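Folders / packers wanted - Skullex clothing, small batch

Posted Oct 29, 2025

Need 2 people to help fold, bag and label a run of camo print fabric pieces and clothes before the holiday orders go out. Short job, all of November, maybe a bit longer if it goes well.

Where: Eria building, second floor, the long room past the elevator. Freight door is round back on the Dakotov side, don't use it after 6, it locks behind you.

What you'd be doing
Folding. A lot of folding. 2800 pieces total, packed 66 to a carton
Checking print for smudges, pulled threads, bad edges
Bagging, size sticker top right, not on the seal
Sweeping up lint at end of shift
Some lifting, cartons get heavy

What we need
Clean dry hands, no lotion, no rings that snag
OK standing most of the day (there are stools, bring a cushion if you want one)
Can follow a fold card without improvising. Stores send it back if the fold is wrong
Laundry, retail or warehouse work a plus, not required. We'll show you the folds the frist morning

Hours are 9 to 3, half hour lunch, paid. Fridge and microwave in the hall. Street parking only, sorry. Pay is hourly, every two weeks, rate depends on experience so tell us what you've done.

To apply: drop a note at the front desk marked SKULLEX FOLDING with your name, phone and days you can't do. No resume needed, couple lines is fine. If you worked the Jankauskaitė linen order with us last spring say so, you go to the top of the pile.

Will call people back as notes come in. Please dont phone the store, they can't help you.
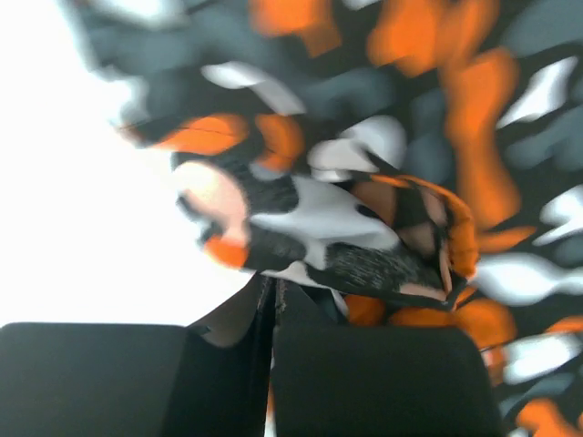

Orange, black and gray camo, one of the prints for this run.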